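我们把老办公室的家当重新收拾了一遍,三月起对外开放预约

各位媒体朋友、各位老客户、各位路过顺手点进来的朋友,大家好!

我是Medport共享办公的店长,这篇新闻稿本来该由市场部来写,可是市场部这周二要搬桌子(对,就是字面意思的搬桌子),所以任务落到我头上了。我平时写得最多的是报修单和采购单,文笔请多包涵,有什么说什么。

先把正事放在前面:Medport的二层办公区重新布置完毕,三月起接受预约。整层600平方米,其中400平方米是开放工位,剩下的是会议间、茶水间、储物间和一条我个人非常喜欢的走廊。工位可以按天订,也可以按月订,按天是239元一位,网费、茶水和座机都算在里面。会议间另外计费,价目表贴在前台,来电也可以问。

说说我们到底折腾了些什么。

二层以前是Dornen贸易行的办公室,他们搬走的时候留下了不少东西,桌子、椅子、柜子、电话,还有一整箱没拆封的文件夹。当时有人建议我们全部清掉,买一批新的,拍照也好看。我去转了一圈,坐了坐椅子,拍了拍桌面,回来就跟老板说,别扔,我舍不得!网布椅靠背撑得住腰,扶手也没松,擦一擦、换换轮子就能接着用。木桌更不用说了,那种蜂蜜色的木纹,现在去外面配一张一样的,价钱能让我心疼半个月。

所以这次的思路就是能留的留,能修的修,实在不行的再换。椅子一把一把翻过来检查底盘,螺丝该紧的紧,气杆不听话的换气杆。桌子重新擦过、上过护理油,味道散了好些天才请人进来坐。深色桌腿有几处磕碰,我们补了漆,近看还是看得出来,我觉得挺好,用过的桌子就该有点用过的样子。

地板是浅色木纹的,配黑椅子特别清爽,缺点是掉根头发都看得见,所以保洁现在改成一天两次,中午一次,下班后一次。要是您中午正在吃饭碰上拖地,抬抬脚就行,阿姨们手脚很快的。

然后是电话。我知道,我知道,现在谁还用座机呀?我一开始也是这么想的,差点就把这一项从清单里划掉了。可是真去问了老租户,想要座机的人还真不少。做外贸的要留固定号码,做财务的要跟单位对账,还有几位就是喜欢听筒拿在手里的那种分量,夹在肩膀上还能腾出手来写字。手机打久了发烫,开会开到一半还没电,座机就没有这些毛病。

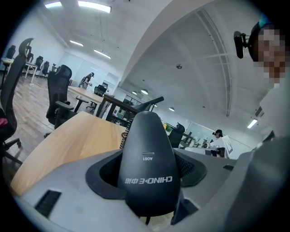
中诺A061的听筒和卷线,后面是二层的木桌和黑色办公椅。

开放区里准备了座机,听筒一律擦过消毒过才给大家用。每换一位客人,前台会再擦一遍,卷线也会顺一顺。卷线这个东西我要多说两句,用着用着就会自己拧成一团,拧到后来听筒都拉不到耳朵边上,只好整个人趴到桌上去接电话。教大家一个笨办法:把听筒提起来,让它自己垂着转几圈,线就顺了。我小时候在我妈单位学的,用到今天!

打市内电话不另外收费,长途请先到前台登记一下,月底随账单一起结。转接和留言的方法印成了小卡片,拿不到的话跟前台说一声,我们再印。

座位怎么摆,也吵了好几轮。最早的方案是一排一排坐得笔直,像考场,我看了图纸就觉得后背发紧。后来改成现在这样,木桌顺着房间往里延伸,白桌靠墙,几把椅子凑在一起,适合三两个人坐下来碰个事情,碰完各回各的位子。想安静的朋友建议往里面坐,喜欢热闹的可以选靠近茶水间的位子,咖啡机一响您第一个知道。自己带电脑来的,插座都在桌子底下,弯腰就能摸到。

隔音方面我得老实交代:开放区就是开放区,声音是有的。打电话嗓门大的朋友(我自己就是),长时间通话请到会议间去,半小时以内不收钱。我们在二层隔出了几间小的,门关上以后外面基本听不清。会议间里的桌椅也是从原来那批里挑的,挑的是成色比较齐整的。

茶水间这次是全新的。柜子由Chuensuk木作定做,师傅量尺寸量得特别仔细,连热水壶的把手朝哪边都问了。杯子欢迎自带,没有带的话柜子里有公用的,用完请洗干净倒扣在架子上。冰箱每周五清一次,没写名字的饭盒一律清走,我说到做到,去年有一盒凉皮的事情我就不展开了。

灯光和线路请Weren工程队重新走过一遍。以前二层一开空调,靠墙那排灯就会闪一下,老租户都习惯了,还有人拿这个当报时。现在不闪了,居然有人跟我说不太适应。

再说说多出来的东西。整理完之后,我们手上还剩13把用不上的椅子,款式跟二层的差不多,有的网布略微松一点,坐是完全能坐的。我们不打算卖,想送给附近需要的朋友,社区活动室、小工作室、刚开张的小店都可以来领。条件只有一个,请自己来搬,我们没有车。先到先得,来之前打个电话,免得白跑一趟。那一箱文件夹也还在,蓝色的,要的话一起拿走,多拿几个我还要谢谢您。

预约参观很简单,打前台电话或者直接上来都行,工作日早上九点到晚上六点都有人接待。媒体朋友如果想拍照,请提前一天说一声,我好去跟正在用工位的客人打招呼,有些客人不愿意入镜,这个我们得尊重。想采访的话找我就行,我话比较多,您可能要准备长一点的时间。

开放预约的第一个月有个小优惠:按月订工位的,送会议间使用时间,具体送多少看订的位子数,前台有表可以查。老租户续订的话,原来的储物柜号码可以保留,不用重新搬东西。新来的朋友领柜子请带身份证件,钥匙押金离开时全退,钥匙丢了嘛,就要请您负担一下换锁的钱了。

停车的问题每天都有人问我,统一回答一下:楼下的车位归整栋楼共用,我们没有专属的,早上来得早一般能停上,十点以后就要碰运气。骑电动车的朋友请停到后院棚子里,那里能充电,千万不要推上楼来充,物业会找我谈话,我已经被谈过一次了。

还有几件小事没做完,也一并说了吧。走廊的指示牌还在等,目前贴的是我手写的纸条,字不好看,箭头方向是对的。储物间的门有点紧,往上提一下再推就开了。窗帘订了浅灰色的,到货之前下午靠窗的位子会有点晒,怕晒的朋友订位时提一句,前台会给您往里安排。

关于Medport共享办公
Medport提供按天、按月租用的工位和会议间,面向小团队、自由职业者和需要临时办公地点的企业。二层办公区三月起开放预约。

媒体联系:Medport共享办公前台,请注明“二层”,转店长即可。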